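Foro Helside — Salud de la mujer — Suelo pélvico y vejiga

Tercera infección de orina en lo que va de año, ¿a alguien le ha pasado?

Publicado por Hạnh Khúc el 12/2/23
Visto 1066 veces

Hola a todas. Llevo tiempo leyendo el foro y nunca me había animado a escribir, pero es que estoy ya un poco desesperada. Desde noviembre he tenido tres cistitis, las tres con cultivo positivo, las tres con antibiótico, y en cuanto termino la caja me quedo bien dos o tres semanas y vuelta a empezar. Escozor, ganas de ir al baño cada diez minutos, esa presión en el bajo vientre que no te deja ni concentrarte en el trabajo...

Mi médica de cabecera es muy maja pero va con la consulta a reventar y la última vez salí de allí con la receta y poco más. Me dijo que bebiera agua y que, si volvía a pasar, me derivaba. Pues ha vuelto a pasar y me han dado cita con urología para dentro de dos meses.

Mientras tanto me gustaría saber qué os ha funcionado a las que pasáis por esto. He leído de todo: arándano rojo, D-manosa, una vacuna que se toma en espray debajo de la lengua, cambiar de ropa interior, dejar el café (por favor, el café no). En la farmacia me ofrecieron unos sobres de Keltar que cuestan 30 euros y no sé si es tirar el dinero. Tengo 41 años, no tengo diabetes ni ninguna otra cosa que yo sepa, y trabajo de cara al público, así que aguanto muchas horas sin ir al baño. Supongo que eso tampoco ayuda.

¿Qué le preguntaríais a la uróloga? No quiero llegar y quedarme en blanco como siempre.

Gracias de antemano, de verdad, y perdón por el rollo.

Kiều Lục
Miembro veterano

¡Hola, Hạnh! Te entiendo perfectamente, yo estuve así casi dos años y es agotador, porque además la gente te dice «ah, una cistitis, eso no es nada» y tú con ganas de tirarles algo a la cabeza.

Te cuento lo mío por si te orienta, pero ya sabes que no soy médica y que lo que a mí me fue bien a ti igual no te hace nada. A mí me explicaron que se habla de infecciones recurrentes a partir de dos en seis meses o tres en un año, o sea que tú ya estás ahí y tiene todo el sentido que te vean en urología. Pide los resultados de los tres cultivos y llévalos impresos. En mi caso resultó que siempre era la misma bacteria (E. coli, la de casi todo el mundo), y la uróloga quiso ver también a qué antibióticos era sensible cada vez. Sin esos papeles habríamos perdido la primera visita entera.

Lo de aguantarte en el trabajo, intenta arreglarlo como sea. Yo también estaba en mostrador y me pasaba la mañana sin beber para no tener que ir, que es la peor idea del mundo. Me puse una alarma en el móvil cada dos horas y media y al principio mis compañeros se reían, pero bueno, ahora dos de ellos también la tienen.

Con el agua, yo pasé de beber nada a tomar litro y medio largo al día. No hace falta obsesionarse ni beber hasta encontrarse mal — y si alguien tiene problemas de riñón o de corazón, que lo consulte antes. Yo me llevaba una botellita y la iba rellenando, porque las grandes se me quedaban a medias en la mesa.

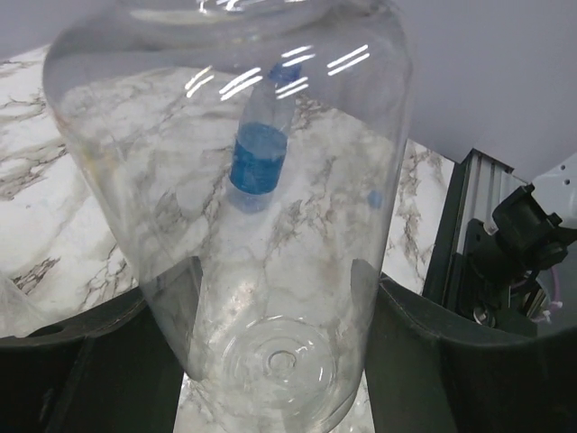 Botella de agua pequeña, vista a través de un recipiente transparente.

De los suplementos te puedo decir que el arándano a mí no me hizo gran cosa, y la D-manosa no sabría decirte, porque la tomé a la vez que cambié todo lo demás. Los sobres de Keltar los probé un mes y los dejé por el precio. Si los quieres comprar, mira antes la composición con la farmacéutica y compárala con otras marcas, que a veces pagas la caja bonita. La vacuna en espray me la propusieron a mí en la segunda visita y llevo desde entonces una sola infección. Pregunta por ella, aunque no a todas se la recomiendan.

Cosas que yo apuntaría para la consulta: si te conviene una ecografía para ver si vacías bien la vejiga, qué hacer si te empieza otra un fin de semana, y si las relaciones tienen algo que ver en tu caso (a mí me daba muchísimo apuro y luego la uróloga ni pestañeó). Si notas fiebre, tiritona, dolor en los riñones o vómitos, no esperes a la cita, vete a urgencias. Y lo mismo si hubiera posibilidad de embarazo, que te vean pronto.

¡Mucho ánimo y cuéntanos qué te dicen!

marisol_75

yo con bicarbonato en un vaso de agua y listo, toda la vida lo hizo mi madre. y nada de ropa ajustada. los antibioticos te dejan sin defensas

Kiều Lục
Miembro veterano

Marisol, con cariño, lo del bicarbonato yo no lo recomendaría sin preguntar, que lleva muchísimo sodio y a quien tenga la tensión alta le puede sentar fatal. Y un cultivo positivo con síntomas lo tiene que tratar el médico, que una amiga mía lo fue dejando y acabó ingresada con una pielonefritis. Lo de la ropa, pues mira, yo uso algodón porque voy más cómoda.

Rebeca Clindska

Añado una cosita. Si alguna de las que leéis esto está ya en la menopausia, preguntad por los estrógenos vaginales en crema u óvulos. A mí me los mandó la ginecóloga después de un montón de infecciones y noté el cambio a los pocos meses. En tu caso, Hạnh, por edad igual todavía no toca, pero si has notado sequedad o reglas raras coméntalo también.

Hạnh Khúc

¡Muchísimas gracias! Ya he pedido los cultivos en el centro de salud, me los dan impresos esta semana. Lo de la alarma me lo copio desde hoy mismo. Los sobres de momento los dejo en la farmacia, y el café me lo quedo hasta que me lo prohíba alguien con bata. Os escribo cuando salga de la consulta.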